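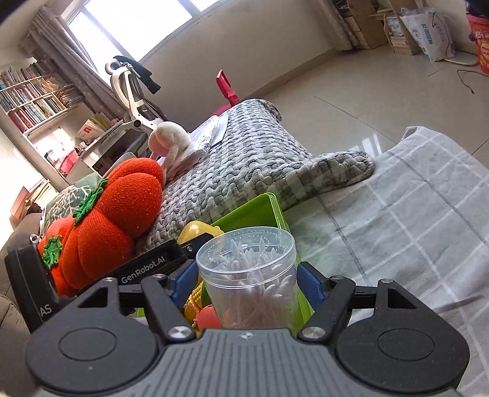
Cotton swabs in a clear jar, between the blue fingertips.

Tips for Tidying-Up Software
by Ximena Sosa

These are notes from the bench, added to whenever something annoys me enough. They assume you have a gripper, a laptop, a pile of household stuff and a planner that thinks highly of itself. I use Zodo for planning and Bitar for looking through the logs, but most of this carries over.

Clear jars

A depth sensor looks at clear plastic and reports whatever is behind it, with total confidence. If the contents are opaque, segment those and let the software guess the wall of the jar from there. Add 2 millimeters to the radius so the fingers don't come in too tight. Filling missing depth with the average of the neighbors looks fine on screen and gives you a jar shaped like a blanket.

Lids deserve their own entry in the object list. A planner that thinks jar and lid are one solid lump will cheerfully lift by the lid, and you will be finding swabs until spring.

Stop on force, then wait

For thin plastic, close until the motor current rises, hold for 100 milliseconds, and read it again before lifting. One reading is a rumor. Keep the threshold in the object's config file, where you can find it, and out of the main loop, where I kept mine for most of November.

Soft things are bad landmarks

Quilts, plush pumpkins and cushions make lovely backgrounds and terrible reference points. Each one moves when you lean on it, and then your map has moved too. Mask them before you run alignment. A checked sheet is a mixed blessing: plenty of corners to track, all of them identical. If your position estimate jumps sideways by exactly one square, the sheet did it.

Name things the way you'd ask for them

Shaohua Xie once sent me a label list with three spellings of "starfish" and an entry called "thing (beige)". The classifier learned all of them. Pick one plain name per object, write it down before the first run, and have the labeling tool refuse anything else. Keep toy food apart from real food in the list as well. Sooner or later someone will connect your planner to a kitchen.
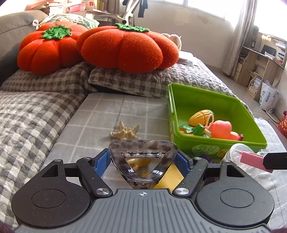

How often should I recalibrate the gripper opening?
Do it at the start of each session and again after any hard knock. Close the jaws fully, set that as zero, open them fully, and save both values with the log.

Putting things in a box

Most box failures are rim failures. Model the rim as thicker than it is, plan the approach from straight above, and let go inside the box instead of over it. I raised the clearance to 18 millimeters and Zodo stopped clipping the edge, though it now takes the scenic route. Loops and strings should be left out of the grasp candidates unless you enjoy watching a toy swing.

Also, tell the planner that a box can fill up. Mine went on stacking for an entire afternoon – it had been told there was a box, and no one had mentioned volume.

Two grippers at once

Put both on the same clock before you do anything else. My pair drifted apart by 28 milliseconds, which sounds like nothing until you try a handover and both sides are sure the other one has it. Give each gripper a reserved space, and make it ask before it enters the other's. If the planner deadlocks, with both waiting politely, let the left one go first. I have no theory behind left.

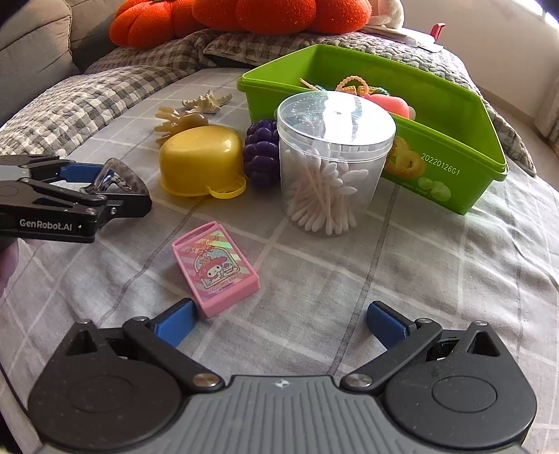 Two grippers, with the swab jar and a My Melody eraser box on the sheet.

Shiny packaging

Holographic stripes change color as the view changes, so a color match will fail the moment anything moves. Match on the printed outline, or on size and shape. For small flat boxes, try the narrow sides first and let the software nudge the angle before it commits.

Log the boring runs

Save the ones that went fine. When something breaks next week you will want a good run to hold up against it, and Bitar can lay two logs side by side. Put the config file in the same folder as the log. Hanell's converter drops comments when it exports, so keep your original too, and don't name it "final".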